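夹爪夹着针织毯不松开,急,有人碰到过吗
版块:手持夹爪 / 故障与安全
回复 12 | 收藏 6

线头打结 楼主
先说问题。手持夹爪采叠毯子,夹住以后扳机松了,爪子不张,大概卡一下,然后猛地弹开。针织的料子直接被带出一个线圈。今天已经第三次了。
平纹床单没事,毛巾没事,就这种厚针织的出问题。
两只手都是同型号,右手这只严重,左手偶尔。
固件没动过,电池满的。累计开合次数右手 1,545,左手少一点没记。
有没有人知道是机械还是软件的锅?晚上还要接着采,在线等

半罐机油 2楼
上图。光说谁看得出来

鱼尾扳手 3楼
先断电再说。弹开那一下手指别放在连杆中间,我们这边有人夹过,指甲青了好几天

线头打结 楼主 4楼
断了断了。图来了,叠好以后夹近端那一角的时候。蓝色带棱的垫子,就是这对垫子我怀疑有问题

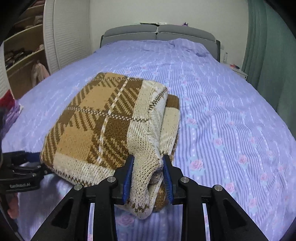 故障与安全 > 夹持 / 释放异常

半罐机油 5楼
看到了。你夹得太厚了吧,两片垫子中间挤起来一道棱,针织的料子有弹性,往里一挤线圈就嵌到垫子的棱里去了。松扳机的时候布还咬着,弹簧攒够劲才开,就弹。
不是软件。

线头打结 楼主 6楼
可是上个月同样的叠法没事啊,同一类毯子

半罐机油 7楼
垫子新的还是旧的?新垫子棱是尖的,更咬。旧垫子磨圆了反而好放

线头打结 楼主 8楼
……右手的上礼拜刚换的。Plaltex 的备件

阿灰不加班 9楼
插一句,我不同意楼上。垫子咬布是有,但不至于卡半秒。我拆过两只,毛病都在销子那里,连杆那几个银色的销,进了绒毛就涩。针织毯掉毛多厉害你们心里没数?平纹床单不掉毛所以没事,跟他说的现象也对得上
先清毛再怪垫子

半罐机油 10楼
照片里那几个销挺亮的,看不出有毛

阿灰不加班 11楼
毛在里面。从外面拍当然亮。你拆开看

鱼尾扳手 12楼
你俩别吵,一个空夹测试就分出来了。
什么都不夹,慢慢合慢慢放,做 40 次。空夹也卡,就是销子或者弹簧。空夹顺,夹布才卡,就是垫子。
做的时候戴手套,旁边别站人

线头打结 楼主 13楼
好我去试

路过的Woltau用户 14楼
同款问题 +1,我们在 Woltau 那边的样板间采的,也是床上叠东西。我们的处理很土:夹之前先把要夹的地方用另一只爪压一压,压薄了再夹。从那以后没弹过。不过慢,一条几乎多 6 秒,项目方不太高兴
还有一个,夹的时候避开翻边和卷边的地方,那里两三层叠一起,厚度说不准

阿灰不加班 15楼
压一下治标。销子涩的该涩还是涩

路过的Woltau用户 16楼
能采完就行啊大哥,我又不是修爪子的

线头打结 楼主 17楼
回来了。空夹 40 次,右手卡了两次,很轻,不弹,就是顿一下。左手一次没有。
然后把左手的旧垫子换到右手上夹毯子:还是会卡,但是明显轻,线圈没带出来。
所以……两个都有??

半罐机油 18楼
哈,垫子占大头

阿灰不加班 19楼
空夹都顿了你还垫子占大头。旧垫子只是不咬了,顿是销子顿的

鱼尾扳手 20楼
两个都修不就完了。
顺序:断电,拿软毛刷刷销子两边,气吹对着连杆缝吹,别用油!!上次 Taltdale 那批就是有人喷了油,绒毛粘上去成了泥,整批返厂。然后新垫子先别上,用旧的顶着。
刷完再空夹 40 次,一次都不能顿。顿了就停用,贴条子,别给别人拿走

线头打结 楼主 21楼
喷油那个我差点就干了,手边就有一瓶,谢谢

小满不满 22楼
问个别的,弹开的那几条数据你们怎么处理?我们组里吵过。有人说夹爪开度那条曲线会有个尖,扔掉。有人说留着打个故障标,训练的时候自己筛
Mac Suibhne 的采集规范里好像没写这一条,反正我没翻到

线头打结 楼主 23楼
我是整条作废重采。这种曲线喂进去,后面机器学会了猛弹可咋整

小满不满 24楼
那失败的样本就一条没有了呀,以后真卡住的时候它也不会处理

半罐机油 25楼
扳机松了爪子没松,指令跟实际对不上,这种数据留着也是脏的。要留就单独放一个文件夹,别混

小满不满 26楼
行吧,保留意见

线头打结 楼主 27楼
更新。刷出来一小撮毛,棕色的,真有。@阿灰不加班 给你磕一个
刷完空夹 40 次,没顿。旧垫子夹毯子 12 次,第九次有一点点粘,没弹。
新垫子先收起来了,问了卖家,还没回我。
今天弹过的三条全部标作废,右手这只明天再看一天,再弹就送修。

阿灰不加班 28楼
第九次粘那下是垫子,这个我认

鱼尾扳手 29楼
以后每采完一床针织的就刷一遍,别攒着。还有你左手那只也刷,它只是开合次数少,迟早的事

线头打结 楼主 30楼
刷了,左手也有毛,比右手少。先去吃饭,卖家回了我再来更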